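Search forums
Search titles only
Advanced search

Tags: worldbuilding, conlangs, maps, place names

Naming the northern coast - how do you pick sounds?

inkandtide wrote:
I finally have a map I love! Two big islands, one river (the Su) and a port called Bendier. Now I need 50 more names and I'm having such a good time with it that I've stopped writing the story. Does anyone else build the sound list first, or do you just say things out loud until one sticks?

mossy_ledger wrote:
Sound list, every time. I did mine last December with 14 consonants and it still holds up. Bendier is lovely, by the way. Is it ben-DEER or BEN-dee-er?

inkandtide wrote:
BEN-dee-er! The locals drop the middle.

quillfox wrote:
I'm going to disagree with the sound list. Real maps are a mess - old names, borrowed names, names somebody misheard. If Elura and Irkier come from the same list they'll feel like the same town.

mossy_ledger wrote:
But people in one valley do share a language, quillfox. You can add the mess afterward. I wrote 3,000 words on vowel drift and loved every minute.

tarnwater wrote:
Posted 6/25/23
Both! Use 2 lists, one for the coast and one for the hills, and let them mix along the river. My hill people name everything after standing stones.

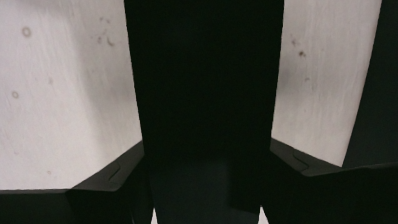 Mood for the hill names: tall, dark, narrower toward the bottom.

quillfox wrote:
Okay, two lists I can live with. Short hard names for that one, please.

inkandtide wrote:
Irkier just moved to the hills. Redrawing the roads tonight!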